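Clirkora Wallcoverings: Pasting and Hanging FAQ

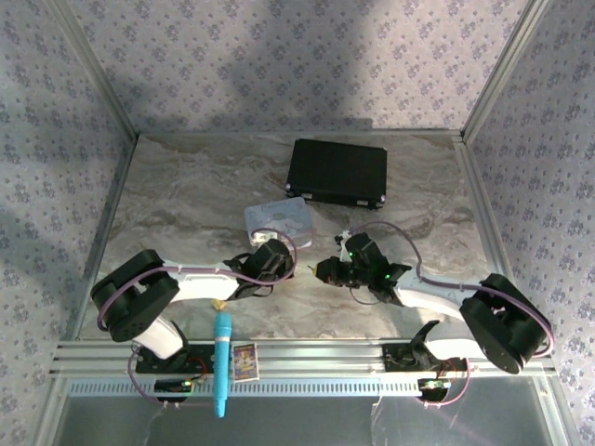 Small repeat floral on a pale lilac ground, with metal trim at the corners.

How much paper do I need?
Measure the full width of the walls in centimetres and divide by the roll width. Round up to whole drops -- do not deduct for doors under 794 mm wide.

Do rolls from different batches match?
Not reliably. Check the batch number on every label before cutting. Drumura and Gamage papers carry it under the barcode.

How long should the paste soak?
Five minutes for standard papers, eight for heavyweight. Paste-the-wall papers need no soaking.

Can I hang over old paper?
No. Strip it, wash off the residue and size bare plaster with diluted paste.

How do I deal with internal corners?
Cut the drop so that it turns the corner by 10 mm, then overlap the next piece and plumb it afresh. Corners are seldom true.

Can I return unused rolls?
Unopened rolls may be returned to the Staltendale depot within 28 days. Quote form 3246. Cut lengths and samples are excluded.

Last updated 19 November 2022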